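Stodura Household Skills Programme
Progress report to the Milov Fund, second reporting period
Prepared by Kieran Pilkington, Programme Lead
Wed 22 May

1. Purpose of this report

This report covers work carried out under the current grant since January. It deals with the fitting out of the training room, delivery of the bed-making and linen units, and matters on which the Fund's agreement is sought before the final period.

2. Position against the plan

The grant provides for three units: bed-making, folding and storage, and laundry care. The first is now being taught in full. The second is in use in draft form, and the written guidance is being revised by Mingxuan Shao following comments from the tutors. The third has been planned but not yet taught.

The Fund asked in its last letter that the units should reflect ordinary homes more closely than the hotel standard adopted at the outset. This has been done. Learners now practise with coloured sheets and small cloths of differing sizes, and the requirement for measured corners has been withdrawn. Vojtěch Trnka has rewritten the assessment sheet accordingly — the emphasis is on a smooth, usable bed and on linen that can be found again when it is wanted.

3. The training room

The room is arranged as one large open space, so that bed-making, folding and laundry can be taught side by side. The bed and linen areas are in regular use.

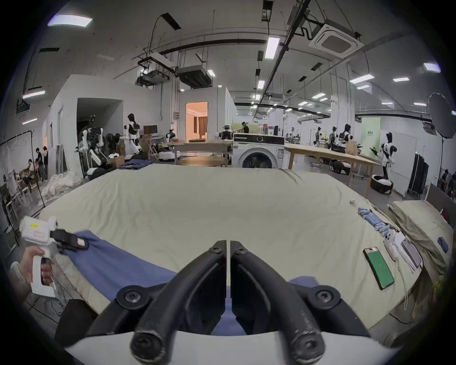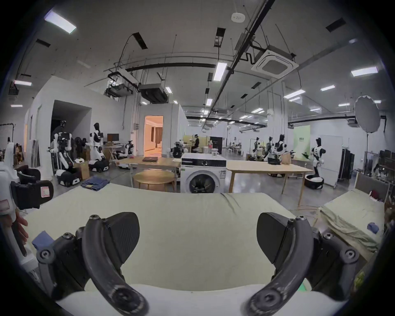 Sheets and small blue cloths in use for the linen work.

4. Matters arising

Storage of linen remains the main practical difficulty. Folded sheets are at present kept on open surfaces beside the bed, and sets become mixed during the day. Ľudovít Šimko has obtained a price for closed shelving from Goma, and an order will be placed once the Fund has confirmed that the equipment heading may be used for this purpose.

Tutors have also reported that smaller items, including telephones and chargers, tend to collect on the bed during sessions. A tray will be provided near the entrance and the opening talk amended.

The laundry care unit depends on a settled rota for the washing machine. Čestmír Machala is drawing this up with the other users of the building and expects to circulate it before the unit begins.

5. Expenditure

Spending is within the approved budget. An underspend of 200 euros on printed materials is available, and we ask that it be carried forward towards replacement sheets. No other movement between headings is requested apart from the shelving described in section 4.

6. Next period

Work will concentrate on completing the folding and storage guidance and on the first teaching of the laundry care unit. The revised assessment sheet will be sent to the Fund with the final report, together with the tutors' written comments.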